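Flat shading

Flat shading is a method of rendering three-dimensional models in which each polygon of a surface is given a single colour value. The value is calculated once per polygon, usually from the angle between the polygon's surface normal and the direction of the light. It is the simplest of the common shading methods and is normally contrasted with smooth shading, in which values are interpolated across the surface.

Principle

A polygon mesh stores a surface as a set of vertices joined into faces, most often triangles. For each face a normal vector can be found from the cross product of two of its edges. In flat shading this face normal is used in the lighting equation, and the resulting colour is applied to every pixel the face covers. Neighbouring faces that meet at an angle therefore receive different values, and the shared edge shows as a line.

Where a distant light source is used, the diffuse term is constant over the face and the result is exact for a matte polyhedron. With a nearby light, or with a glossy material, the true value would vary within the face, and flat shading is only an approximation. Some implementations sample the light at the centre of the face, while others use the first vertex in the index list, known as the provoking vertex.

Perception of edges

The visual system exaggerates differences in brightness at a boundary. The effect, known as Mach banding, makes the edges between flat-shaded faces look stronger than the numerical difference would suggest. Increasing the number of polygons reduces the difference between neighbours but does not remove the banding entirely. A sphere divided into 60 faces reads plainly as a polyhedron; one divided into 3000 reads as round at small sizes, although its facets may still show near a highlight.

Comparison with smooth shading

In Gouraud shading, lighting is calculated at each vertex and the colours are interpolated across the face. In Phong shading, the normals are interpolated and lighting is calculated at each pixel. Both require vertex normals, which are commonly obtained by averaging the normals of adjoining faces. Neither changes the geometry, so the outline of a coarse model remains angular even when its interior looks curved.

Many packages allow both methods within one model. An angle threshold is set, and edges sharper than the threshold are left hard. Models with irregular surfaces can give mixed results, with some regions looking smooth and others broken into patches.
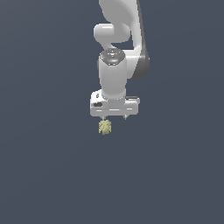
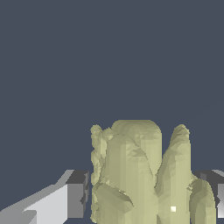
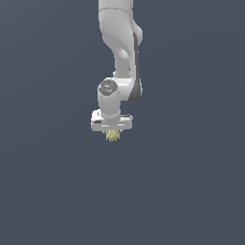
Computer renderings against plain blue-grey backgrounds. The first and third show smoothly contoured white forms; the second shows a faceted, lobed object.

Backgrounds and lighting

Test renders of shading methods are often made against a uniform or slightly graded background. A mid-tone grey or blue-grey is favoured, as both highlights and shadowed faces remain distinct from it. With a white background the lit side of a pale model tends to merge with its surroundings, and with black the unlit side is lost.

A single directional light gives the clearest separation between faces. An ambient term is generally added so that faces turned away from the light are not rendered black – a fixed value in older software, and a sampled environment in more recent work.

Cost and storage

Flat shading needs one lighting calculation per face and no interpolation, which made it attractive on early hardware. On current graphics processors the saving is small. Where vertex attributes are used to carry the face normals, a flat-shaded mesh may even take more memory, as a vertex shared by several faces must be stored once for each distinct normal. A cube has eight corners but is usually stored with 24 vertices for this reason. The duplication can be avoided by deriving the normal in the fragment stage from screen-space derivatives of position.

Use as a style

Flat shading has continued as a deliberate style, generally under the name low poly. The term covers illustration, games and printed graphics in which visible facets are part of the design. Colour is commonly assigned per face from a small palette, and textures are omitted.

See also

Gouraud shading
Lambertian reflectance
Mach bands
Polygon mesh
Vertex normal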